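Golta Opens Equipment Planning Program for Buyers of Two-Arm Household Robots

March 3, 2018
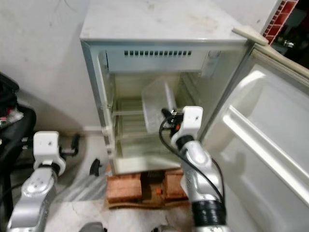 Larysa Kravchuk said she wished somebody had sat down with her over the budget before the first order went in, and not after. "We had the price of the arms down to the last cent," she said, "and then we went looking for money for the grippers, the spare cables, the refrigerator, the shelving, the training days. It all came out of the same small pot, and the pot was empty by September."

Golta is pleased to announce a planning program for care homes, colleges and small workshops that are thinking of buying their first two-arm robot for kitchen and household chores. It grew out of a great many long phone calls with customers (we are grateful for every one of them!), and it starts well before any purchase order is signed.

Each buyer who joins will spend 4 sessions with a Golta planner, going through the tasks they have in mind, such as reaching into a refrigerator, and working out what those tasks will need in the way of arms, grippers, floor space, power and everyday appliances to practice on. The buyer comes away with a written budget covering the first 2 years, with repairs and replacement parts on their own lines.

"People tend to come to us with one big number in mind, and we do understand that, it's how most of us buy a car," said Tùng Khúc, who leads the program. "We'd love for them to leave with a page of smaller numbers they can take to their board and feel comfortable defending."

The program was tried out with buyers in Magesa and Kundari, where 79 organizations took part, and many of them were kind enough to send back their worksheets with notes in the margins. Those notes have shaped the new Hevon planning workbook, which every participant will receive in print.

The fee is $400 per organization and will be credited in full toward any equipment ordered from Golta within 2 years. Applications are open now through the Golta sales office, and returning customers planning a second robot are very welcome to apply too.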